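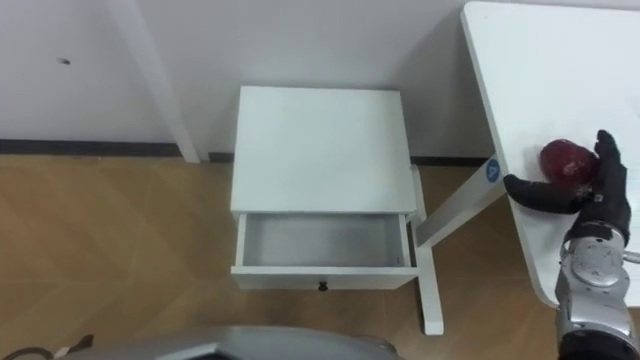

Written rules slow a lab down and most of them end up in a drawer, according to Faraji Kaijage, and Muthoni Bakilana has heard that often enough that she no longer argues. She wrote the working rules for manipulation trials at Promden, where humanoid robots handle household objects on and around ordinary furniture. The first version ran to 27 pages. The current one has 14 rules and fits on two sheets.

"The long one was correct," she said. "I would still defend most of it. But people read it on their first day and then they asked whoever was standing next to them."

We spoke by phone on 26/02/2020, between two of her sessions. She had the rules open on her desk and read from them when she wanted to get the wording right.

The first rule covers who may start a trial. One person is named as operator and says so out loud. Anyone else may stop the robot at any time, and the person who stops it doesn't have to justify it until afterward. Bakilana said the second half took longer to agree on than the first. Some of her colleagues were worried about losing good runs.

"You lose a few," she said. "I looked at one set of 50 trials and we had stopped four of them early for no reason anyone could find later. I can live with four."

Several of the rules deal with furniture. The starting position of every drawer and door is written down before a trial, and it is put back to that position by hand with the robot in hold. Nobody reaches into a drawer while an arm is live, even if the arm looks parked.

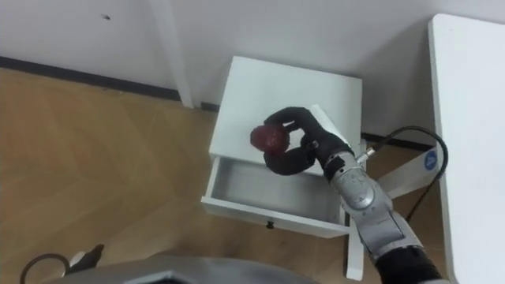 Should the robot let go of an object when someone presses stop?

"It depends on what it's holding, so we decide before the trial," Bakilana said. "For fruit or a soft toy, the hand stays closed and the arm stops where it is. For anything heavy or sharp there's a separate procedure, and a new operator doesn't run those."

She would like to see that decision written into more lab rules. In her view most of them say a great deal about arms and very little about hands. A stopped arm with something in its grip is still a hazard to whoever walks up to it, and people do walk up to it — they want to see what went wrong.

The distance rule is measured from the fingertips with the arm fully stretched out. An earlier draft measured from the base. 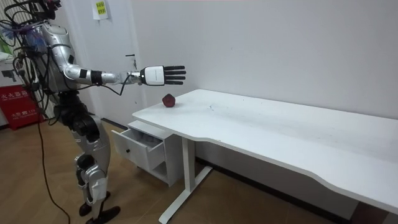

"With a base measurement you end up with a nice circle on a plan, and then the robot takes a step and the circle is wrong," she said. "So now we take the longest reach, add the step, and that's where people stand. It uses up a lot of room. In a small space it means one person watches and the others wait outside."

The logging rules are the part she expects to change next. Divina Sebastian, who runs trials at Fluden, sent her a copy of the log sheet they use there, and Bakilana has borrowed its column for near misses. A near miss is anything that made the operator move a hand toward the stop button, whether or not it was pressed. Failed grasps go in a different column. The two used to be mixed together, and the safety entries were hard to find among all the dropped objects.

She also wants a fixed wording for who reset the furniture and when.
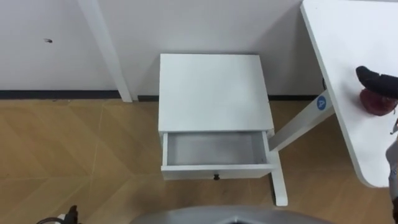 How often should a lab go back over its own rules?

"Every time the hardware changes, and otherwise twice a year," she said. "If you put a new hand on, the old reach figure is no good and you measure again. We did one review last March and took out two rules that were about a gripper we don't own anymore."

Bakilana doesn't think the Promden rules should be copied as they stand. Labs with wheeled bases will need something different on distance, and a lab with one robot and two people can probably combine the operator and logging rules. What she would keep in any version is the named operator, the open right to stop, and the decision about the hand.

The two sheets are available from her on request. She asks that anyone who uses them send back the rules they crossed out.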